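Skastelo, part 2: passing a card between two arms
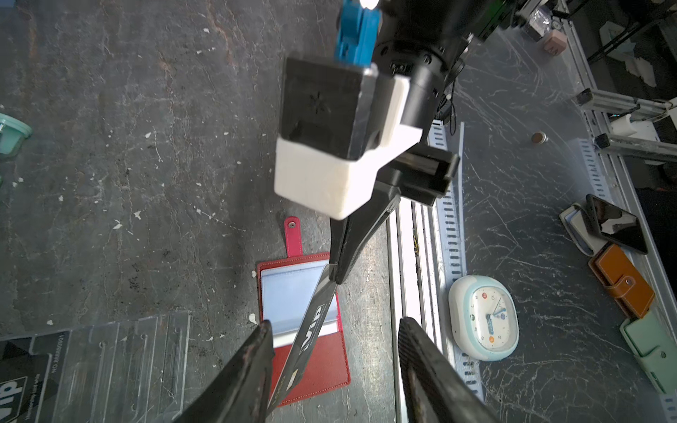
The black VIP card between the two grippers, with the red card holder open beneath it.

Before you start, lay the open holder flat on the table.

1. Close the first gripper on one end of the card.
2. Bring the second arm down slowly from the top.
3. Close its fingers, then wait 1,000 ms.
4. Open the first gripper and move it back.

If the card bends, reduce the closing force a little and try again from step 1.

Written by Jeanine Verschueren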